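Setting up the Rondinar flower kit

Rondinar wants $1698 for this arranging kit. The brochure promises bouquets by lunch. Start by pushing the stem into the foam. 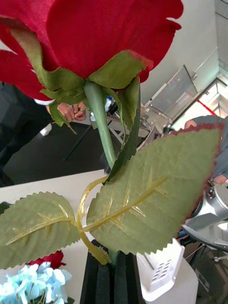
Teach the grip low. Big serrated leaves like these hide the stem from the wrist camera.

Next, load the Unum software.
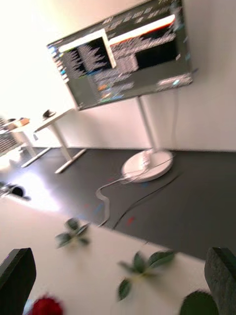 Feno wrote that Unum crashed on first launch and support took 5 days.

Then lay out your stems.

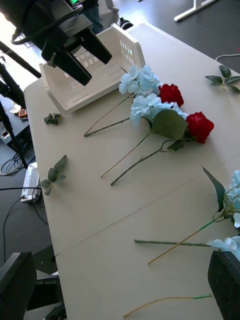
Skip auto-sort. I don't trust it with roses and hydrangeas lying this close together.

Lift slowly.

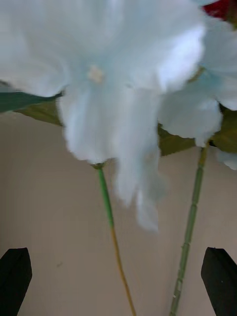

Sepúlveda asked whether the $760 arm-only version would do. Probably.

Comments
"Still overpriced."
"Does it do tulips?"

We use cookies. Accept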